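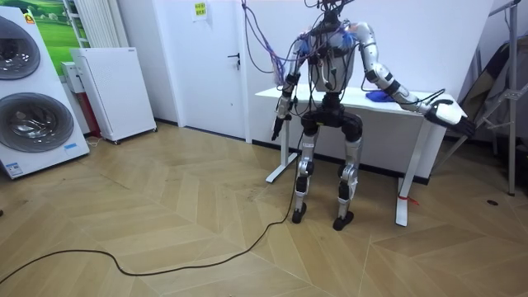
Can a humanoid robot wipe a desk clean yet?

On a flat, uncluttered top, with a cloth already in the gripper, it usually can. Take away either condition and the success rate drops quickly.

Storkuvberg Notes: Household Chores, Part 2
Surface wiping
October 28, 2018

This page is part of a series on whether machines can do household and shop-floor chores at a useful standard. Part 1 dealt with sorting hardware into bins at the Espinoza warehouse in Milton. Wiping was chosen next because it looks trivial and is hard to specify. A person wiping a table adjusts pressure, refolds the cloth and goes back over a missed spot without planning any of it. Each of those has to be written into a controller or learned from recorded motion.

The scoring sheet we use, Prirercombe, splits the chore into separate items: finding the mark, reaching it with the cloth flat, holding contact through the stroke, and checking the surface afterward. A run passes only if every item passes. Of 3000 simulated strokes scored in February, 1165 held contact from start to finish. Most of the failures came at the end of the stroke, where the arm was close to full extension and downward force fell off.

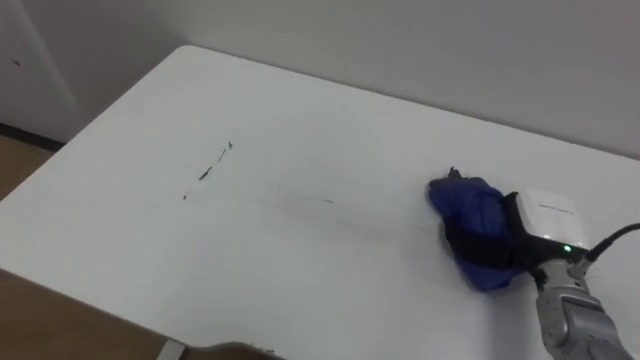

Force is the item that causes the most argument. A stiff arm that follows a fixed height will either skate over the surface or load the table, depending on a height error of about 5 millimeters. A compliant arm tolerates the error but drifts sideways when the cloth catches. The usual compromise is to control force in the vertical direction and position in the other two. It works on a level top and needs retuning for a sloped one.

Cloth is the second item. It has no fixed shape, so the contact patch changes during the stroke. A folded pad gives a predictable patch and is easy to model. A bunched cloth has a patch that is smaller than it looks from above, and the folds can lift on the return stroke and leave a strip untouched. Refolding in the hand is still beyond most grippers that are sturdy enough to press down.

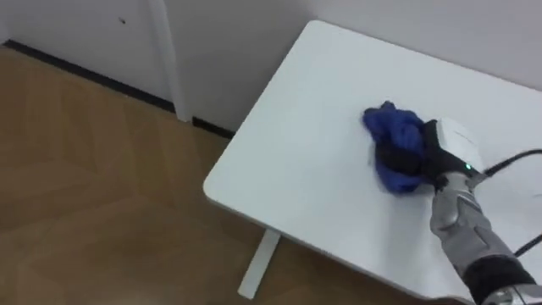 Coverage is easier. Parallel strokes with a fixed overlap will cover a rectangle, and the path can be computed before the arm moves. The weak point is the boundary. Rounded corners and edges call for a slower stroke, and a cloth that hangs over the rim tends to drag when it is pulled back. Under Prirercombe, corners are scored apart from the center of the top, and the two scores are not averaged.

Speed has been left out of the scoring for now. A slow wipe that passes is more useful to us than a quick one that has to be repeated, and a cleaning contractor would probably accept an overnight job at half the human rate. The same contractor would not accept a technician standing beside each machine, so interventions are logged by type and duration.
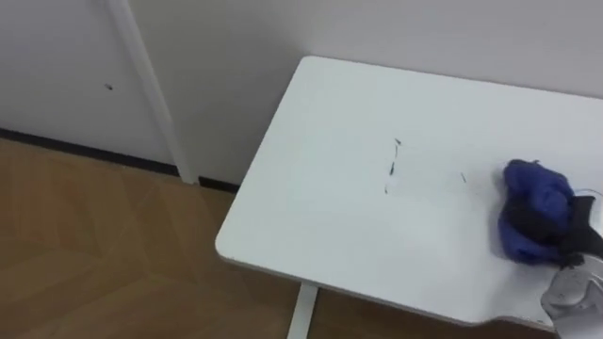
How does a robot know when a mark is gone?

Most systems compare a camera view of the area after the stroke with a reference view of the clean surface. Dark ink on a pale top is the favorable case. Clear spills, grease and anything close in color to the surface are often missed, and the arm has to be moved aside before the check is reliable.

Part 3 will cover loading and unloading a front-loading washer.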